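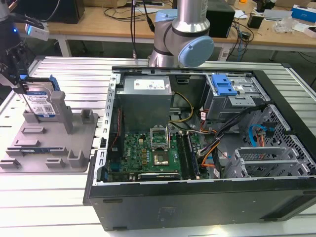

拆开侧板的 Dell 机箱，CPU 插座的压杆已掀开。

最后更新：7月

7月，下午四点多，选民联络数据核对，接上回

Iyengar 那边发来的登记名单又对了一遍。总数 2,537 条，比他们活动预告里写的少。我问差额去哪了，回答是“系统还在同步”。这句话上个月也听过，先不信。

去重用的是姓名加邮编，留下 1,104 条。Mitiku Yimer 觉得砍得太狠，说同一户里父子同名的很常见。有道理，但名单里连出生年份都没有，我没法替他们分。折中办法：同名同址的单独放一张表，不删，也不算进到场预估。

关于讲座报名。Stevden 区的候选人见面会，主办方对外说 1,500 人“表示有兴趣”。翻了原始记录，“有兴趣”包括点开过邮件的人。点开邮件和晚上七点坐到礼堂里，中间差得远。礼堂按消防规定放 200 把椅子，我建议就按 200 准备，茶点也一样。Mitiku 想多订，我没拦，只在预算表里注明是他的意见。

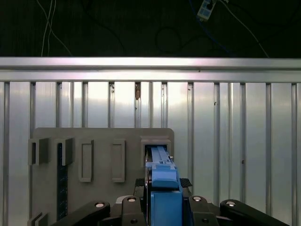 换场地的通知也有问题。旧地址还挂在 Kidside 的社区日历上，新地址只在邮件正文第三段出现。上次类似的改动，门口站了一排走错的人，后来写总结时归到“天气原因”。这次我把两个版本的通知都存了底，发出时间也记下来。

Sustik 的问卷工具试了一下午。界面比旧的顺手，导出来的表头却乱，“是否首次参加”一列混着“是”“Y”和空白。空白算什么？他们的说明里写“默认否”，我看更像是没人填。先当缺失处理，等对方给出字段定义再改。另外，问卷第四题“您是否同样关心本区的税负问题”，这种问法得出什么结果都不意外，建议重写，至少把“同样”两个字去掉。

待办：
找 Iyengar 要带时间戳的原始导出，不要截图。
同名同址那张表请 Mitiku 抽一部分打电话核实，打不通的照实写打不通。
日历上的旧地址，今天已去信，还没有回音。
问卷第四题改稿，我先写一版，谁有意见直接在旁边批。

到场人数的预估这一栏暂时空着。有人催就说还没有依据。

本站使用 Cookie 以改善浏览体验。继续浏览即表示您同意我们的 Cookie 政策。
联系我们 | 版权所有 | 返回顶部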